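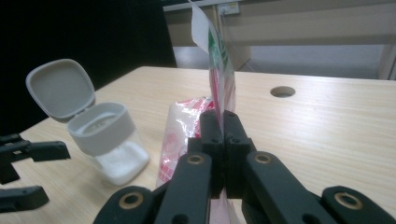 Jul 30, 2021
By the Welldale Riders workshop desk

Search this site Go

Damano rear shock for small commuters

Damano says its £69 shock will "wake up" a tired 125. I've read that on a lot of boxes, so I fitted one to my own bike in May and have put 400 miles on it, mostly the Meredith road with its patched tarmac.

Fitting took an evening. The bushes were a tight push and the instructions are one folded sheet with a drawing of a different bike. There are 5 preload settings. I can feel the difference between the softest and the hardest. The three in the middle might as well be one.

Is it better than standard? Better than my worn-out standard one, yes, but so would a new standard one be. The back end no longer wallows in long bends. Over sharp bumps it still kicks, and with a passenger it bottomed out twice on the hill out of Jokisby.

The finish worries me more. There are already 2 rust spots on the spring, and the bike lives in a garage.

If yours is leaking and money is short, fair enough. I wouldn't swap a healthy one for it.

We use cookies to improve your visit. Accept Manage settings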